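4. Setting up the belt for a first run

The Brostier brochure says the belt is ready to use out of the box. We have our doubts, so allow a few extra minutes and go through the steps below before you trust it with anything you care about.

4.1 Stand the conveyor on a flat surface and check it with a spirit level. "Looks level" is not a measurement.

4.2 Wipe the belt with a dry cloth. Sprays sold as belt restorers are, in our view, mostly scented water — leave them on the shelf.

4.3 Put one block on the belt with the motor off. Pick a colour that stands out, such as yellow on green, and keep it clear of the metal rail along the side.
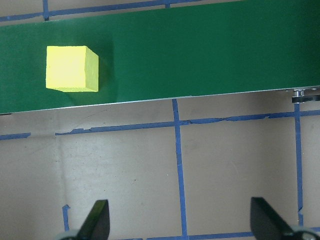 4.4 Set the speed dial to 6 and switch on. Let the block travel 300 mm, then switch off and measure how far it has drifted sideways. Repeat the run before you adjust anything. One good result proves very little.

Note: The dial goes higher than 6. We have yet to see a reason to use it.

4.5 If the block drifts the same way on both runs, slacken the tension screw on that side by a quarter turn and go back to 4.3.

CAUTION: Keep fingers, sleeves and cords away from the rollers. The guard helps, but don't rely on it. Do not load more than 250 g at one spot, whatever the label on the carton claims.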